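How to Thin Out a Crowded Closet and Keep It That Way

By Fenna Boersma

Most closets fill up slowly. A jacket goes in, nothing comes out, and after a few years the rod is so tight that shirts come out wrinkled. The method below takes one morning for a standard reach-in closet. I use it twice a year, in spring and again in July.

What you need

A clear bed or a clean floor
Two large bags, one for donations and one for rags
A tape measure
A damp cloth
Hangers, up to 40 for a single rod

Step 1. Empty the rod

Take everything off, including the things you know you will keep. Lay the clothes flat on the bed in piles by type: shirts, pants, dresses, jackets. Leave the shelf above for another day.

Step 2. Wipe down and measure

Wipe the rod and the shelf with the damp cloth and let them dry. Then measure the rod from wall to wall. Mine is 44 inches. Clothes need a little air between them, so plan on one inch per shirt and 2 inches per coat or heavy sweater. Write the total on a piece of tape and stick it inside the door.

Step 3. Sort each pile

Pick up one piece at a time. If it fits and you wore it in the past year, it stays. If it needs a button or a hem, put it by the sewing box and give yourself until Saturday to fix it. Stained or torn cotton goes in the rag bag. Everything else is a donation.

Formal wear is the exception. A suit worn once every few years can stay, but move it to the far end of the rod.

Step 4. Deal with the hangers

Wire hangers from the cleaner leave marks on the shoulders of knits. Many cleaners will take them back if you ask. Plastic ones are fine for shirts and light dresses. Use wide wooden ones for coats, and fold heavy sweaters on a shelf - they stretch if they hang too long. Throw out any hanger with a crack in it.

Step 5. Hang things back up

Start at the left with the longest pieces and work toward the shortest. You end up with open space under the short clothes, which is a good place for shoes or a low basket. Face all the hooks the same way. When you reach the number on your tape, stop. My own closet came down to 28 hangers the first time I did this.

Keeping it up

Hang a bag on the inside of the door for donations and empty it when it is full. When you buy a shirt, take one out. Put empty hangers together at one end of the rod so you can find them on laundry day. 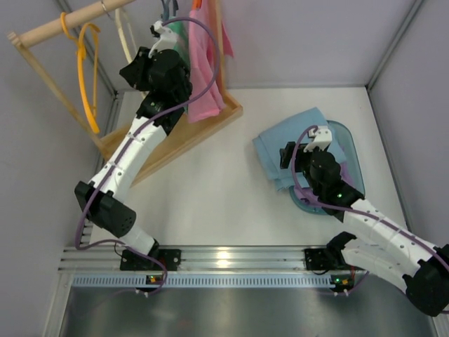 Hangers on a wooden rod.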